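Chapter 7
What Colors Are Supposed to Do to Us

Chapter preview
Color and mood: where the claims come from
The trouble with asking people
Colors in stores, clinics and classrooms
What a fair test would look like

In May a furniture chain in Grerkport repainted the waiting area of its largest store. The walls had been beige. The new shade was a light purple sold by Terkosow under the name Vendance, and the paint company's brochure promised that it would "slow the visitor down and open the mind to purchase." Sales in the following month rose. The manager told the local paper that the paint had paid for itself, and the paper printed it as a story about science.

Before you read on, write down every other reason you can think of for sales to go up in a furniture store in the month after a repaint. Students usually come up with the season, the newspaper coverage itself, and the plain fact that a store that has just been painted looks cared for. Some also ask what sales did at the chain's other stores, which kept their beige walls. It is a good question, and the article did not raise it.

This chapter is about claims like the one in that brochure. You have met dozens of them. Red makes people hungry. Blue calms them. Yellow kitchens lead to arguments, and purple is the color of creative people, or of royalty, or of grief, depending on which page you opened. The claims are repeated so often, and in such a settled tone, that it can feel rude to ask who measured them.

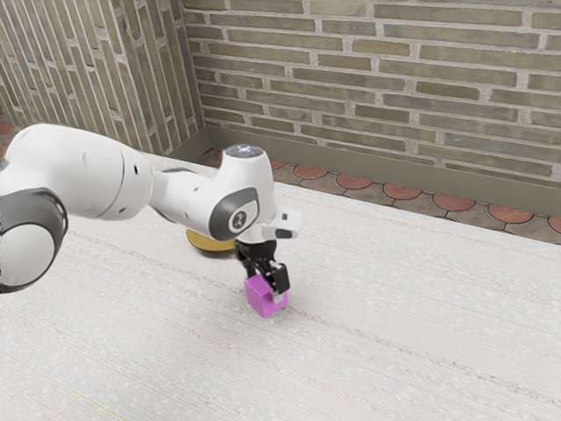 Figure 7.1 A purple cube and a yellow round object, with brick walls beyond the tabletop.

Look at Figure 7.1 for a moment and ask yourself how you feel. If you answered the question at all, you have just taken part in the most common kind of study in this field, and you may already see what is wrong with it. You were told to have a feeling. You had one color in your mind from the paragraph before. You also knew what sort of chapter this was. Whatever you wrote down, it would be brave to credit it to purple.

The problem of asking

Most of what is said about color and mood rests on questionnaires. A person is shown a patch of color and given a list of words: calm, angry, cheerful, sad. The person ticks a word. The results are added up and reported as the effect of the color.

What has been measured is which word people link with a color when they are handed both. Links of this kind are real enough and can be quite steady within one town or one generation. But someone who ticks "calm" beside a blue square has not become calmer. Nobody took a pulse. A person can tell you that black goes with mourning while being in an excellent mood.

Ewan MacRitchie ran into this in a project that we will follow through the chapter. He collected 1,462 questionnaires from shoppers in Grerkport and in Lins, a smaller town up the coast, and found that purple was most often matched with "luxury" in the first and "church" in the second. Both groups were confident. He then picked 43 of the same people and had them wait in a purple room or a beige one before filling in a form on how they felt. The two rooms gave answers that could not be told apart.

That result proves less than it seems to, and you should be as hard on it as on the brochure. Forty-three people is a small group. A short wait is not a month of living with a wall. A real effect, if it were weak, could easily slip through a test of this size. What can be said is that the big, quick, dependable effect the paint company was selling did not show up.
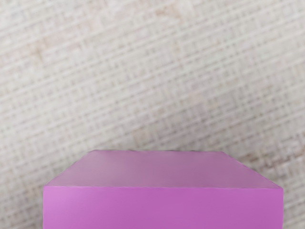
There is a second difficulty, and it is a dull one that does a lot of damage. "Purple" is not one thing. Two shades that share the name may differ in how light they are and in how strong they are, and either difference might matter more than the hue. A pale purple may have more in common with a pale green than with a deep purple. Studies that compare "red" with "blue" have often compared a strong red with a weak blue — and then reported the result as if hue had done the work.

Light makes it worse. The same paint under a warm lamp and beside a north window will send quite different light to the eye. Unless a report tells you what the lighting was, you don't know what its subjects saw.

Before you begin Section 7.1

1. Find one claim about color and mood on a package, a website or a store sign. Copy it word for word.
2. Underline the part of the claim that could be measured. If there is no such part, say so.
3. Write two explanations for the Grerkport sales figures that do not involve paint. Keep them; you will need them in Section 7.3.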